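The question I started with was how long it takes a person to put away one jacket. My mother said it depends on the person, and looked at me for some time.

This report covers the clothing part of my project for the household studies module. The assignment was to pick an ordinary job at home, study it properly, and propose a method that somebody else could follow. Other students in the group took bread, window cleaning and the care of cast iron. I took folding, on the theory that it would be easy.

## What I set out to do

I wanted a folding method that would work for heavy clothes. Most of the instructions I found were for T-shirts, and a T-shirt will forgive you almost anything. A denim jacket won't. It has a collar that stands up by itself, metal buttons that dig into whatever is underneath, and sleeves that never lie where you left them.

I set four rules before I began:

- The folding surface is a bed, since most people I know fold on one.
- Everything has to fit a Skolis drawer, the shallow kind.
- No folding boards or cardboard templates.
- A fold counts as failed if it opens by itself before the drawer is shut.

My supervisor, Pirjo Niskanen, asked what would happen to clothes that failed. I said they would go on the chair. She wrote "the chair" in her notebook and underlined it.

## The bed as a work surface

A bed is too soft and too low, and it already has things on it. Any crease you press into the cloth sinks into the mattress and comes back as a wave. I still think it's the right place to test, because a method that needs a clear dining table is a method for people who have a clear dining table.

Color matters more than I expected. Dark clothes on a dark cover lose their edges, and I folded one pair of black trousers with a leg inside out without noticing. On green you can see where the cloth ends.
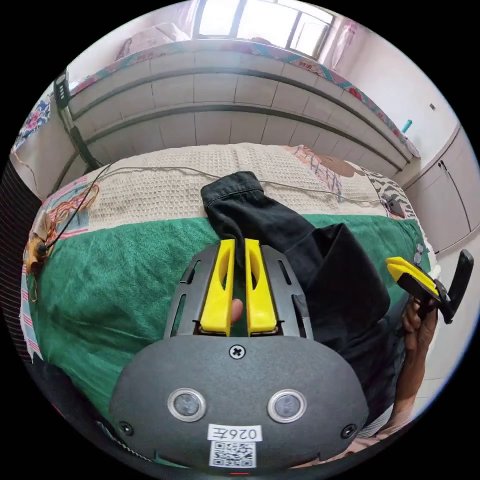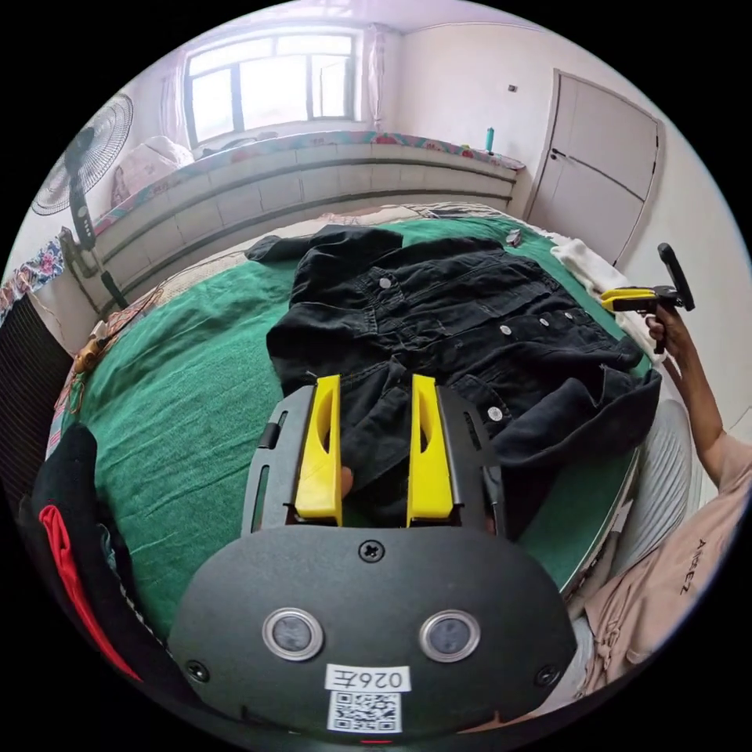
*Povthorpe, May 16, 2026*

The denim jacket was the hardest item in the whole project, so it gets the longest section. I had a plan for it in January, and the plan was wrong. I had meant to fold it like a shirt: face down, sleeves to the back, hem up to the collar. Face down, the buttons catch on the bedding, and the chest pocket flaps turn up and stay that way.

The version I ended up with goes like this:

1. Lay the jacket front side up with the collar away from you.
2. Pull the hem toward you until the front lies flat.
3. Close the top button and the bottom one. Leave the rest.
4. Smooth the pocket flaps down with the side of your hand.
5. Bring each sleeve straight across the chest, one over the other.
6. Fold both sides in to the width of the drawer.
7. Fold the hem up to the middle, then once more to the collar.

Step 2 is the one people skip. A jacket that starts out bunched ends up as a bunched rectangle, and the drawer will tell you so.

## Results

I gave each fold a limit of 30 seconds, and did 20 folds of the jacket with each method. The shirt method produced a great many jackets for the chair. The front-up method produced fewer, and most of those came from me rushing the sleeves.

Trousers were dull by comparison. Fold one leg over the other, straighten the cuffs, then fold in thirds. I have nothing clever to add about trousers.

I also tried rolling, which the Juveck storage booklet is very keen on. A rolled denim jacket is the size and shape of a small dog and will not go into a Skolis drawer under any conditions I was able to arrange.

## Problems

The timing is the weak point. I got better at folding as I went, so the method I tested second had an advantage the first one didn't. I should have alternated them. Pirjo pointed this out after I had finished, in a very kind voice.

I also tested only one denim jacket. My cousin in Rantala offered hers, but it has a fleece lining, and I suspect it would have needed a report of its own.

## Still to do

The drawer test over a full month is unfinished. I want to know whether the folds survive someone looking for socks in a hurry. The written instructions also need another reader, preferably one who doesn't already live with me and my opinions about hems.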